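Okilden

Okilden is a multiplayer strategy and exploration game for personal computers, developed by the independent studio Vurik. It was directed by Etelka Győri, with writing by Marlina Ismail and music by Eilif Hägglund. Players control small crews of river traders who map a flooded country, set up landing places and compete or cooperate for control of the waterways between them.

The game was first offered as a public test in August and was sold in an unfinished state for a time before its full release. It is played entirely with a mouse and keyboard. Controller support was planned but dropped during testing, when the studio decided that the map screen could not be made to work well without a pointer.

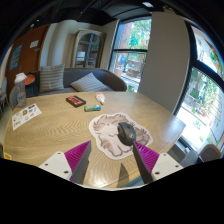 Gameplay

Each match takes place on a map generated when the host opens a session. The land is divided into basins, and water levels in each basin rise and fall over the course of the match. A channel that is open in the early turns may be closed later, leaving boats stranded until the next flood. Players can build locks and weirs to slow these changes, although every structure also affects the basins downstream.

Crews are made up of a pilot, a surveyor and a trader. The pilot sets the speed and route of the boat, the surveyor reveals the map, and the trader handles goods and agreements with settlements. In team matches each role may be taken by a different person. In solo matches one player gives orders to all three and the boat moves more slowly to make up for it.

Most orders are given by drawing a line across the map. Holding the left button lays down a route, and the scroll wheel sets how much cargo will be dropped at each stop. Right-clicking a finished route cancels it, but goods already promised to a settlement must still be delivered or the crew loses standing there.

A match ends when one crew or alliance holds the charters of the capital, Ilon, through a full flood cycle. If no side manages this before the final turn, the winner is the crew with the greatest standing across all settlements.

Setting

Okilden is the name given by its inhabitants to a lowland country that was flooded when its sea walls were abandoned. The capital stands on the only high ground. Settlements elsewhere are built on rafts, old towers and the roofs of grain stores, and most have their own rules about who may land and what may be sold.

The history of the country is told through letters found by the surveyor. There are 2,000 letters in the released game, although a single match will turn up only a small share of them. Ismail wrote the letters as separate threads so that players could come across them in any order. One thread, which follows a lock keeper named Lu, was later expanded into the single-player campaign.

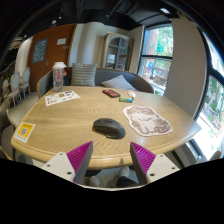
Development

Vurik began work on the game as a turn-based board game about canal tolls. A paper version was tested at the studio for several months. Győri kept the toll system when the project moved to computers but replaced the fixed board with changing water levels, as the paper game had tended to play out the same way each time.

The first computer version had no fighting of any kind. Boarding actions were added after testers asked for a way to stop a leading crew, and were then cut back when they came to decide most matches. In the released game a boarded boat loses its cargo but keeps its charters.

Network programming was led by Nyokabi Nyanda. Early sessions stored the whole map on the host's computer, and a lost connection would end the match for everyone. Nyanda's team rewrote this so that each player keeps a copy of the basins they have surveyed, which allows a match to be rebuilt and passed to a new host.
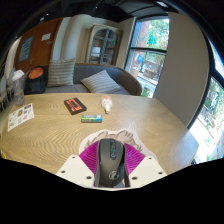

The rewrite delayed the full release and led to the removal of a planned map editor. The editor was restored in the first major update, along with colour settings for players who had trouble telling shallow water from deep.

Art and music

Mariann Tóth drew the maps and settlements by hand, using ink and grey wash on paper. The drawings were scanned and coloured afterward. Hägglund's score is written mainly for harmonium and low strings, and its tempo follows the water level in the basin being viewed.

Expansion

An expansion, Okilden: Lu, added the campaign and 2 new crew roles, the diver and the clerk. The clerk can dispute another crew's charters at Ilon, a rule that some players found too strong and which was later limited to once per flood cycle.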